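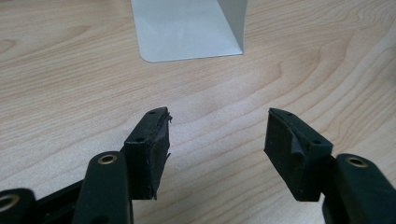

Qu'est-ce qu'un robot change au travail des gens qui sont à côté toute la journée ? Les gestes, les horaires et la fatigue, dans cet ordre chez nous.

Je travaille chez Skosska, atelier de préparation de commandes et de petit assemblage. Quelques notes sur la première année avec les bras, on me pose souvent la question.

Avant, à mon poste, on prenait la pièce dans le bac, on contrôlait le pli et la peinture, on la posait dans son emballage. 2 000 pièces par jour pour l'équipe du matin quand tout allait bien. Le soir, c'était les poignets.

Maintenant le bras prend et pose. Nous, on contrôle, on règle, on reprend ce qu'il refuse. Le matin on démarre à 6 h au lieu de 5 h parce que la cellule tourne seule la première heure.

Le projet s'appelle Jandness en interne. L'intégrateur, c'est Mirnov. Ils sont venus plusieurs semaines, ils ont filmé nos gestes, ils ont posé beaucoup de questions. Certaines réponses, on ne savait pas les donner. Comment tu sais que la pièce est bien en main ? Je le sais, c'est tout.

Les tôles pliées sont les plus pénibles. C'est lisse, c'est fin, et si on serre trop près du pli la peinture marque. À la main on corrige sans y penser. Pour le bras il a fallu choisir un point de prise et s'y tenir.

Ce qui s'use, ce sont les patins en caoutchouc. La face intérieure s'effiloche, ça part en lambeaux, et un bout de caoutchouc qui se replie suffit à décaler la prise. Personne n'avait prévu ça dans les temps de maintenance.

Au début on attendait le technicien pour changer un patin. Arrêt de 80 minutes une fois, pour deux vis. On a demandé à être formés, ça a pris jusqu'en avril pour avoir l'accord.

Depuis, c'est l'opérateur qui regarde les patins à la prise de poste et qui les change s'il faut. C'est noté sur la fiche. C'est une tâche en plus, elle a été reconnue dans la classification après discussion. Pas beaucoup, mais reconnue.

Côté effectif : pas de licenciement. Deux départs en retraite non remplacés et moins d'intérimaires. Il faut le dire aussi, les intérimaires ne sont pas dans les tableaux qu'on nous montre en réunion.

Le bruit : moins fort que l'ancienne ligne, plus répétitif. Certains mettent toujours les bouchons, d'autres plus du tout.

La cadence : la direction voulait qu'on suive le bras. Sur le papier il fait 247 prises à l'heure. En vrai il y a les reprises, les bacs mal remplis, les patins. On a obtenu que l'objectif soit calculé sur la cellule complète, humains compris.

Les douleurs ont baissé pour moi. J'ai moins mal aux poignets et plus mal aux yeux, à force de contrôler sous la lampe. On a demandé une rotation toutes les 60 minutes entre contrôle et réglage. Accordée à l'essai, pas encore écrite dans l'accord.

Ce qui me manque un peu : on parlait plus. À quatre autour d'une table on discute. Avec la cellule on est chacun d'un côté de la barrière et on se voit surtout aux pauses.

Les anciens s'en sortent mieux que prévu. Ils reconnaissent une mauvaise prise au bruit avant que l'alarme sorte. Mirnov a fini par leur demander de participer aux réglages, et les points de prise sur les tôles ont été revus avec eux.

Les jeunes préfèrent le réglage. Le problème, c'est qu'ils n'ont jamais fait le poste à la main et qu'ils ne sentent pas toujours pourquoi une pièce est mauvaise. On a gardé une table manuelle, et chaque nouveau y passe deux semaines. Il y a eu débat, elle reste.

On m'a demandé si je reviendrais en arrière. Pour le port de charges et les poignets, je garde le bras. Pour les horaires, la nouvelle heure me va. Pour le reste il faut négocier point par point, et avant l'installation de préférence. Chez nous la formation est arrivée après.

La prochaine cellule est prévue sur le site de Vídalín. Les collègues de là-bas viennent voir la nôtre. Je leur montrerai la fiche de prise de poste et la boîte de patins usés, on les garde tous avec la date dessus.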